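The Basket on the Table: Storing Roots and Bulbs in a Shared Kitchen

Project report, Household Studies, September term

When our group was asked to choose one small problem in a shared kitchen and spend the month on it, I already knew what mine would be. In the student house at Gesasholm, where I live, everyone buys ginger and garlic and onions, and everyone puts them somewhere different. Some go in the refrigerator door, some go in a drawer with the tea towels, and a few are found much later by their smell! I wanted to see whether one open basket, left out on the kitchen table where people sit anyway, would change any of this.

I asked 10 housemates to keep a short diary for two weeks. They wrote down what they bought, where they put it, and whatever they had to throw away. For the first week we carried on as usual. For the second week there was the basket, with a note on the refrigerator asking people to try it.

I had first thought of using a covered box, but my tutor at Jarkholm pointed out that people forget what they can't see, and after a few evenings of opening drawers I had to agree with her. Wire mesh also lets the air through, and it is easy to shake the papery bits out of it over the sink.
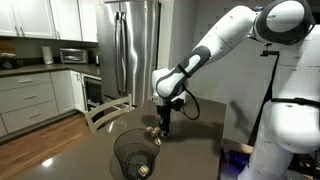
Olaia Palacios
Second-year student, Household Studies

The black mesh basket is wide at the rim and gets narrower toward the base, and I grew very fond of that shape over the month. It takes up little room where it stands, so there is still plenty of table for plates and elbows, and you can look through the diamonds of the wire and tell that something is down at the bottom. That last part mattered more than I expected, as the things at the bottom are the ones that get forgotten.

The diaries gave me 41 entries to read through, some of them only a word or two and some of them (thank you, upstairs corridor) nearly a page. In the first week people threw away 8 items. In the second week they threw away 2, both of them onions that had been soft when they came home from the shop. I don't want to make too much of this, because one house and one week with a basket is a very small study, and people do behave better when they know they are filling in a diary.

There were complaints too. One housemate felt the table should be kept for eating, and another would have liked a second basket so that the onions didn't sit with the potatoes. I think she is right about that, and if I had another month I would start there. The basket has stayed on the table in the meantime, and the note is still on the refrigerator.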